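Kitchen tips: what can you give to a machine already?

Many readers of the Skeder home pages ask me if a robot can do the small kitchen work now. My answer is: some of it, slowly, and you must prepare the table well.

Fruit is a good first task. It is soft, it rolls, and every piece has a different size. Start with a bowl which does not break, and put a cloth under it. Oranges roll less on cloth than on a bare table. Leave space between the pieces, so the fingers can go down on both sides. Soft pads are better than hard tips, which leave marks on a ripe pear.

Moving a full bowl is harder than moving one orange. The weight inside goes to one side and the bowl tilts, so two grippers are safer than one.

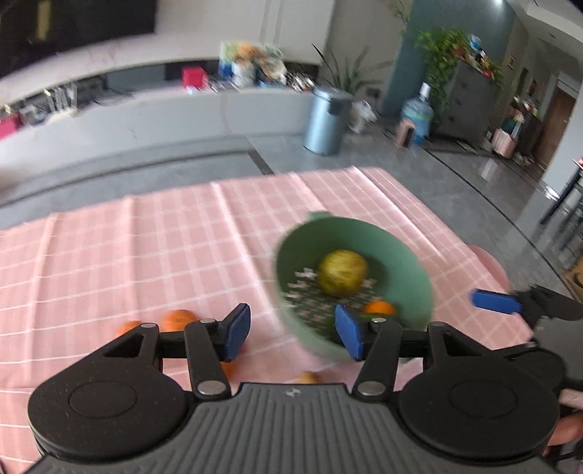
A reader from Skenura wrote to us that she puts away 12 oranges by hand in 20 seconds and will not wait for any machine to do it. I agree with her for fruit. For people with weak hands it is another calculation.

What I would not give to a machine yet: knives, thin glasses, wet plates, and bags with a knot. Folding a tablecloth is also too early, in my opinion. Wiping a flat counter is possible if you clear it first, but clearing it is the longer half of the work.

I will look at this list again in January.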